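What Lives Inside a Computer?

By Tania Marikar, for the Ledora children's pages
8/3/21

A desktop computer looks like a plain box. But if an adult unplugs it and takes off the side panel, you find a small town inside! Let us visit it.

The motherboard
This is the big flat board. All the other parts are joined to it, like houses are joined to streets. Many motherboards are green, but they can be black or blue also.

The processor
People call it the CPU. It is a small square chip and it does the thinking. It sits in a special seat, called a socket. A metal frame closes over the chip and a little lever holds it down. When the frame is open, you can take the chip out or put a new one in.

The memory
Memory comes on thin strips, which stand in long narrow slots. The computer keeps there the things it is using right now, for example the game you are playing. When you switch off, this memory forgets everything.

The power supply
This metal box takes electricity from the wall and sends it through colored wires to the other parts. Never open the power supply itself, even if you are very curious.

Find the empty CPU socket and the two black memory slots in both pictures:
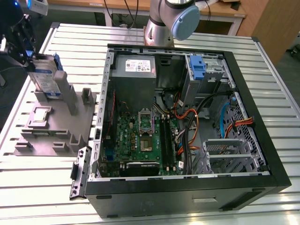
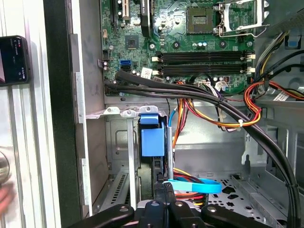 The hard drive
Your photos, stories and games stay here, also when the computer is off. My pupil Janaka Siddiqui, who is 12, says it is the cupboard of the computer. I think this is a very good name.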